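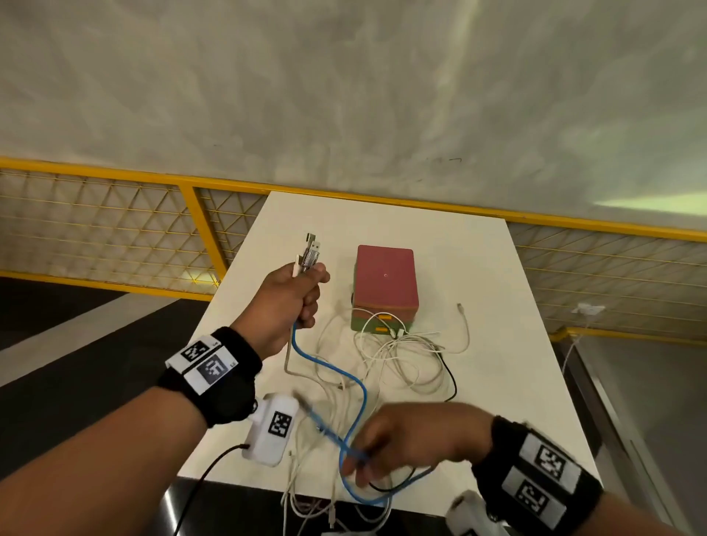
The quote from Mendonça came to two pages, and the cables weren't on either of them. I should have spotted that in July, when I first sat down with Pramila Sandhu to work out what our little automation project at Prudholm was going to cost us. We had the arm, the stand, the gripper and the training days. We had a line for delivery, for heaven's sake. What we didn't have was a single penny set aside for all the stuff that plugs one thing into another.

I say this as someone who now spends a fair bit of her week untangling USB leads – white ones, mostly, and the odd blue or black one if I'm lucky.

We're teaching the thing by hand, you see. One of us straps a sensor box to each wrist, puts the marker tags on and does the job over and over, picking cables up, sorting them, laying them down again. It's oddly restful. But every bit of kit needs a port, a lead and usually a spare, and when Demyd Derkach finally added up the small extras the bill was £1,973. That's a decent second-hand workbench and a good lunch for the whole shop!

So my advice, if you're planning something similar, is to walk round the table before you sign anything. Bring a pad. Write down every socket, every strap, every hub, and ask the supplier which ones come in the box. Favow were very good about this when I rang them (Svitlana Melnychuk stayed on the phone for ages) and told me to allow around 10 per cent on top for bits and pieces. I'd go a touch higher in your first year.

Ask about straps too. Ours came in one size, and I have small wrists.

The other thing I'd budget for is people's time. We'd put down five days for the demonstrations and we're now well into week six, with Bohdana Yurchenko and me swapping over after lunch. The arm goes in at our Skistley site next, and this time the cables have their own line in the spreadsheet.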